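3.2 Rules for simulated grasp trials

Every trial in the Drolton set followed the same written protocol. A grasp counted only if the object stayed between both fingers for 6 seconds. Transparent objects were scored separately — their outlines are harder to judge from the wrist view.
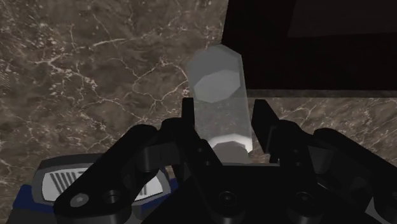
Figure 2. Wrist-level view of a simulated grasp on a translucent cylinder.

Trials that broke a rule were kept in the log and marked, never deleted. Of the 100 trials, 14 were marked this way. We suggest that other groups report marked trials too, along with the version of the protocol in use.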